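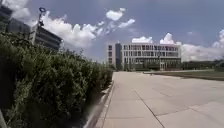 Dauda Grounds and Planting Department

Dauda to replant its walkway borders, starting in July

Dauda will begin a replanting program along its outdoor walkways in July. The work covers 36 planting strips and will be carried out in three stages, with 500 young shrubs supplied by the Trultik nursery.

The first stage takes in the strips next to the main parking area. Older shrubs that have thinned out at the base will be removed, the soil will be loosened and mixed with compost, and new plants will go in the same day. Healthy hedges will stay where they are and will only be trimmed.

"Most of our hedges are in good shape and need nothing more than regular cutting," said Agnese Butkienė, head of grounds and planting. "The money is going to the places where plants have died back and left gaps."

Watering lines will be repaired during the second stage by the contractor Brokex. Water to the outdoor taps will be turned off from 6 a.m. until noon on the days when pipes are being joined – notices will be posted at the entrances beforehand.

Walkways will remain open throughout. Short sections may be narrowed while soil is being unloaded, and bicycles should be walked past these points.

Clippings and removed shrubs will be taken to the Prullulen composting yard. Residents who want finished compost for their own gardens can sign up at the department's front desk.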